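Two-arm table build: questions we keep getting

Prilthorpe shared workshop. Last updated 31 March 2018.

Can I build one of these at home?
Yes, if home has a sturdy table and a forgiving household. We built ours at the workshop, where the household is bigger and complains more.

How long did it take?
We said 5 weekends. It took 17, including all of August, when we mostly looked for a missing hex key.

What did it cost?
The frame and fittings came to about £500. The arms cost a good deal more, and we'd rather not add it up.

Why toy donuts?
They're easy to grip, brightly coloured and cheap to lose under a cupboard. The hole helps too.

Where does the software come from?
Hukeo runs the arms. Purnel keeps the recordings, and Kumsa was meant to join the two together. We wrote a script instead.

What does it look like set up?
Black arms, a wooden table and a fair amount of pudding.

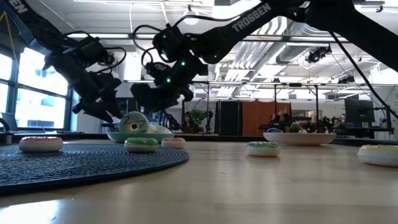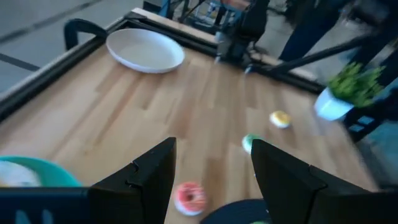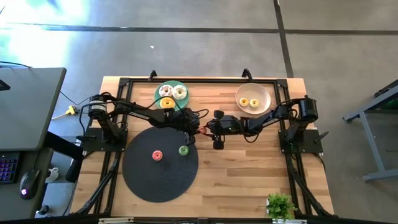 Do I need a camera on the wrist?
You can start without one. We did, and spent a month wondering what the gripper thought it was doing.

What about the cables?
Leave more slack than looks decent, then run each joint slowly through its full travel before you tie anything down. We are on our 7th bag of cable ties.

Can I eat near it?
Real cakes stay in the kitchen. We've had one mix-up and the cake lost.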